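Matte desk tops and glare - refinishing or replacing?

Pollier Home Office Board > Desks and Surfaces

tuckerbay
Posted Nov 22, 2020
I have a Kurup sit-stand frame with the original glossy white top. The window is on my left and from lunch until about 3 the reflection is bad enough that I get headaches. I want a matte gray top. Options as I see them:

Buy the Mano top in gray. 510 dollars shipped to me.
Sand the one I have and paint it.
Cover it with a big desk mat and stop thinking about it.

The top is 70 inches long. Has anyone painted one of these and had it hold up to a keyboard and forearms every day?

ridgeline_pat
I painted mine in June. Scuff with 400 grit, bonding primer, two coats of Vusis cabinet enamel in matte, then three weeks of leaving it alone. The three weeks is the hard part. I gave it four days the first time and my monitor stand stuck to it and pulled up a patch the size of a coaster.

Second attempt has been fine.

mossgate
Don't paint it. Matte enamel burnishes. Wherever your wrists sit it will turn shiny in a few months and then you have a gray desk with two glossy ovals on it. I did a kitchen table this way and regretted it.

ridgeline_pat
Mine hasn't done that, and I'm at it eight hours a day.

mossgate
June to now is five months. Check back next year.

tuckerbay
What about a clear coat over the paint? The Vusis can says it doesn't need one, but I've read people doing it anyway.

oldplat
A water-based matte clear helps with the burnishing but it doesn't stop it. It's also easy to get streaks on a piece that long. Work in one direction, keep a wet edge, and don't go back over it. If you see a bad spot, let it dry and sand it out with 400, then do the whole top again. Going up to 1000 between coats is a waste of time on a desk, and it can leave the surface too smooth for the next coat to grab.

Dehua Long
I disagree about the 1000. I use it very lightly after the last coat, with soapy water, and it knocks the sheen down evenly. I've done it on two tops. It does take patience, and you can go through an edge if you lean on it.

oldplat
After the last coat, fine. I was talking about between coats.

fennwick
Have you tried moving the desk? Turning mine so the window was behind the monitor made more difference than the surface did. A cheap roller shade would also be less work than any of this.

tuckerbay
The room is nine feet wide with a closet door on one side. The desk goes where it goes. I have a shade, and with it down I need the lamp on, which then reflects off the desk too.

fennwick
OK, then the top does matter. I'd still try the mat first. You can return a mat.

mossgate
Second the mat. Or the Mano top if you can stand the price. The color goes all the way across without a visible pattern and there's nothing to wear off at the wrists. Mine does show dust. It's a mid gray and you see every speck in the afternoon, so keep a cloth in the drawer.

tuckerbay
Does the Mano line up with the holes on the Kurup frame?

mossgate
No. It comes undrilled. Mark the holes from your old top and use a stop on the bit. Check the screw length too, the Mano is a little thinner.

oldplat
Before spending 510 I would want to know how it looks in daylight. The product pages make every gray look the same, and some of them go blue once you get them home.

mossgate
It's slightly cool, but I wouldn't call it blue. No glare to speak of, only some soft lighter and darker areas. Same kind of gray and finish as this:
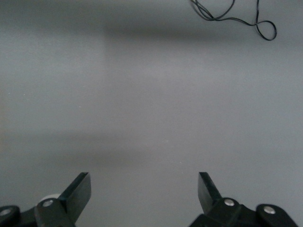
ridgeline_pat
Cooler than I would pick, but I see why you like it. I'd still paint first. A quart and a foam roller cost a lot less than a Mano, and if the wrists do go shiny tuckerbay can order the top then. Do the underside as a test piece before you touch the face.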